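Claltatard Basketball
About us

Claltatard is a basketball club for people who like the game and are tired of being sold things around it. We run junior teams from under-nines to under-eighteens, two women's sides, two men's sides and a Tuesday night session for adults who have forgotten how to run backwards. We play at the Nesstead sports hall, which has a decent floor and terrible acoustics.

Most club pages start with a promise. Join us and your child will grow in confidence, make friends for life, learn leadership and possibly get a scholarship in America. We have read a lot of these pages and we don't believe them, including the one we used to have. What a club can offer is a court, a ball, a coach who turns up, and a game at the weekend. Some children get a great deal out of that. Some get a hobby for two winters and then take up the drums. Both are fine by us.

How we started

The club was set up by Clementina Arruda, who had coached for a private academy and left after a disagreement about what parents were paying for. The academy charged for a "development pathway" and she could never get anyone to tell her where the path went. Seven children came to her first session. She had a bag of balls, two of them flat, and a booking that ran out at half past six whether the drill was finished or not.

We now have 107 playing members. We don't have a plan to double that. There is a limit to how many players you can coach properly in one hall, and we think we are close to it.

What we think about coaching

Uthai Jitpraphai is our head coach. He came to us from Wattanapong, a men's club where he played point guard until his knees objected, and he still answers most questions about tactics with "it depends who's guarding you". He plans the junior sessions and takes the under-sixteens himself.

His views have become the club's views, more or less. Children under eleven don't need set plays. They need to dribble with both hands, stop without falling over and look up now and then. We don't teach zone defence to the little ones, even though it wins games at that age, for the simple reason that eight-year-olds can't shoot over it and nothing much gets learned at either end. We have lost matches over this. One season the under-tens lost most of them.
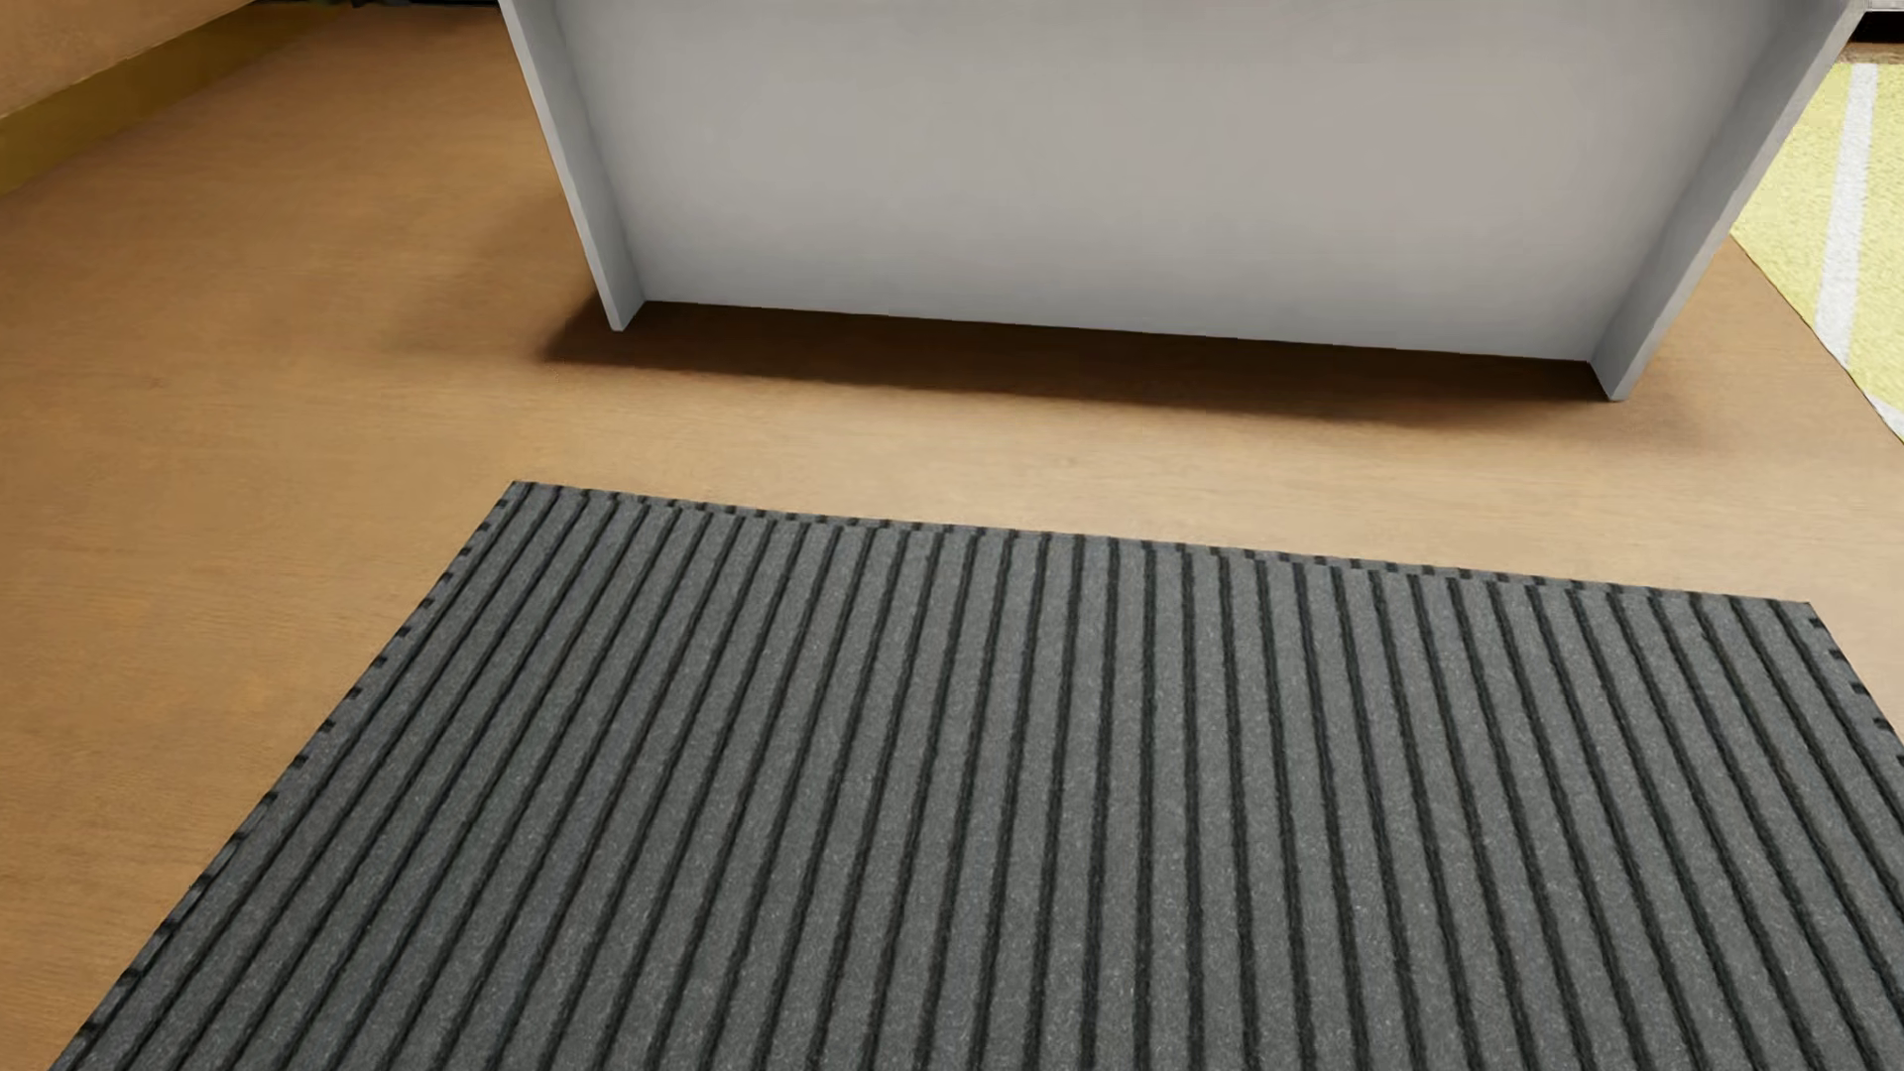
We are also doubtful about a good deal of the equipment that gets offered to clubs like ours. In the past few years we have been shown shooting sleeves, weighted balls, goggles that stop you seeing your own hands, and a vertical jump programme that came with a certificate. A company called Arard lent us its shot-tracking system for a month one June. It told us that our under-fourteens missed more from the corner than from close to the basket. We thanked them and gave it back.

That isn't to say we are against numbers. Uthai keeps a notebook for each team and writes down turnovers, because he thinks turnovers are the one thing young players can fix by paying attention. He doesn't publish them, he doesn't rank anybody, and parents who ask to see the notebook are told no.

Talent and where it goes

We get asked whether we have produced any professionals. We haven't. One former player has a contract abroad, in a second division, and when people congratulate us on her we point out that she was with us for a season and a half and was already better than everyone else when she arrived. Clubs are very quick to claim the good ones. You hear less about the large number who leave at fourteen or fifteen, and we think that figure says more about how a club is run.

Ours is not perfect. We counted last year and found that 73 of our members were under sixteen, which means the step up to senior basketball is still where we lose people. Exams are part of it. So are Saturday jobs. But when we asked the leavers, several said they had stopped getting minutes and had seen no point in coming to sit down. We have changed the rotation rule for the under-sixteens and under-eighteens as a result: everybody who trains that week plays in both halves. It may help. We will look again when the season is over and we are prepared to find that it made no difference.

Money

Fees are paid by the term and cover the hall, insurance, match officials and coaches' courses. Our coaches get expenses and Uthai gets a small wage. Kit is extra, and we keep a rail of second-hand vests that cost next to nothing and look the same as new ones once they have been through a game.

We were once offered a sponsorship worth over 1000 pounds by a firm that sells energy drinks. The logo would have gone on the children's vests. Clementina turned it down in a short email, and there were members who thought she was wrong, as it would have paid for a good few hours of court time. They may have had a point. We still wouldn't do it.

If you have trouble with the fees, talk to Clementina. You won't be asked to fill in a form.

Parents

You are welcome to watch. Please don't coach from the side. We know this request appears on every club's page and is ignored at every club's games, so ours has a practical arm: if it happens, Uthai calls a time-out and waits until it stops. He is a patient man and the time-outs can get quite long.

Joining

Come to a junior session and try it. The first two are free and we would rather you used both before deciding. Bring indoor shoes and water. We don't hold trials for any team below the under-sixteens, and above that we hold them mainly to work out who should play where.

There is usually a waiting list for the under-elevens and hardly ever one for the under-eighteens. Leave a message at the Nesstead desk and Clementina will ring you back, normally in the evening once the last session has cleared the hall.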